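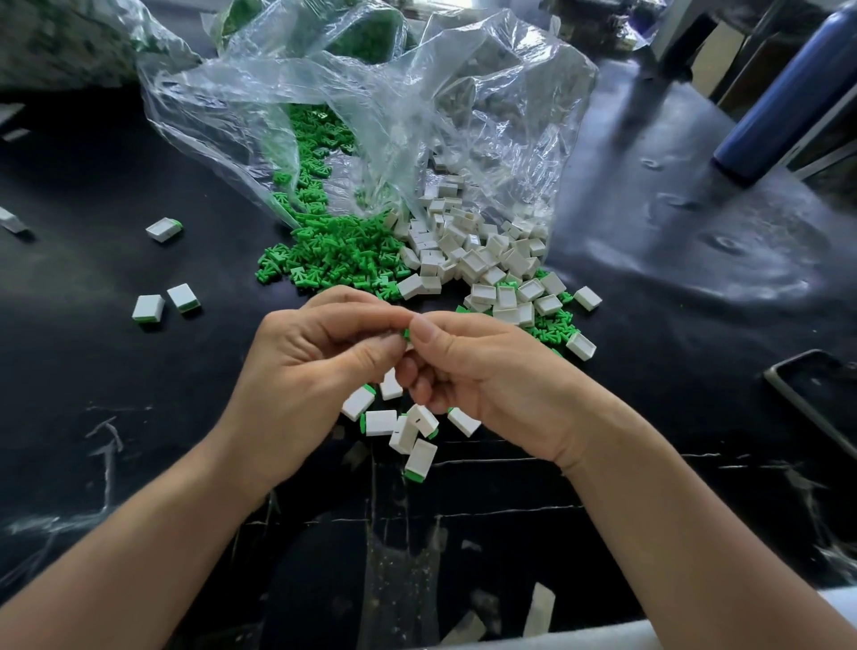 Hand assembly of green inserts into white housings, with both parts fed from an open bag.

26th January
By the Cilter newsletter desk

This site uses cookies to remember your reading preferences. Accept | Settings

Vondberg opens orders for the Mamham bench assembly kit

Vondberg has put its Mamham kit on general offer after a pilot run that started in October. It is a bench-top package for two-part press fits, sold to shops that still join small molded parts by hand and don't have the volume for a dedicated machine. The kit contains two tray feeders, a four-axis arm, a parallel gripper with swappable jaws, an overhead camera and a controller. Jaws are cut to order by Kawaguchi from a customer's part drawings.

The intended work is easy to describe and awkward to automate. A hollow rectangular housing takes an insert at one end. The housings pour well enough and sit on a flat face most of the time. The inserts are the problem. Any part with prongs or side arms will hook onto its neighbor in a bag, and a person clears the tangle with two fingers without thinking about it. A bowl feeder jams on it.

Vondberg's answer is a shallow vibrating tray with three programs: spread, flip and shake. The camera looks for inserts that lie clear of the others and ignores the rest until the next shake.

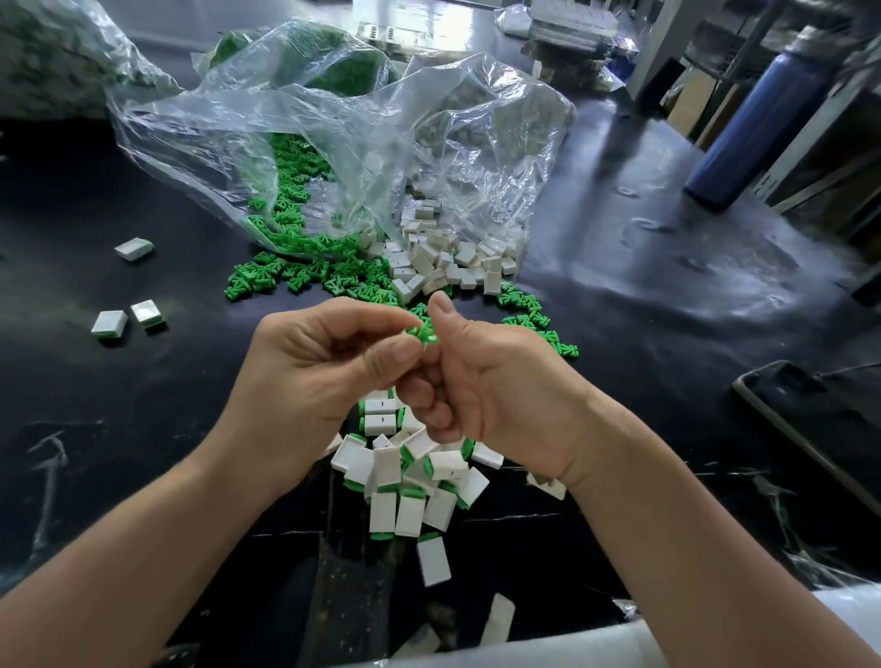 When no clear insert is found after 5 shakes, the controller stops and asks for the tray to be emptied. That limit can be raised in the settings, but the manual advises against it for soft plastics, where repeated shaking marks the surface.

Orientation is handled separately. If the housing has a slot on one face, the camera uses it as the reference and the arm turns the part before the press. Housings with no visible feature need a tray with pockets, which is an extra item. The press itself is done by the arm against a fixed stop, and a load cell records the peak force for every cycle. Parts outside the set range go to a reject chute.

Rated output is 675 assemblies an hour with separated inserts. Vondberg quotes no figure for tangled ones — buyers should ask for a trial with their own parts, in the bags they arrive in. A trial batch is 2,000 sets of parts, shipped to the Vondberg test bench at the customer's cost. The report lists cycle time, rejects and feeder stops. 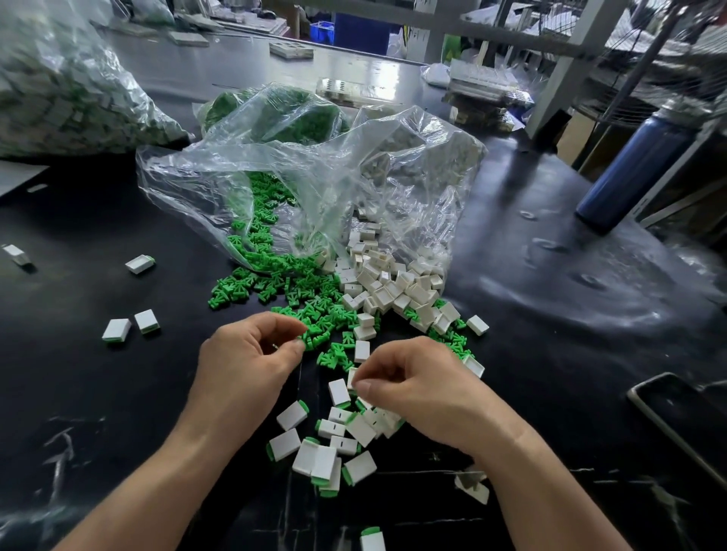
Footprint, changeover and limits

The kit bolts to a standard bench and runs from a single wall outlet. Changing jaws and loading a saved program takes 30 minutes by the manual. The gripper won't take parts that flex under light pressure, and the tray lip is too low for anything that rolls. Guarding is not included. Finished parts drop into a bin in no fixed order, so shops that rack their parts will still be doing that by hand.

Orders go through Vondberg direct. Spare jaws are stocked for one year after a program is registered.

Comments (3)

benchfitter
Does the force log export as plain text? Our last unit used a closed format and we ended up copying numbers off the screen.

moldroom2
We got better feeding by asking the molder to pack inserts in thinner layers. Cheaper than a tray, worth trying first.

Guest
No guarding in the box means a second quote. Please list that with the price next time.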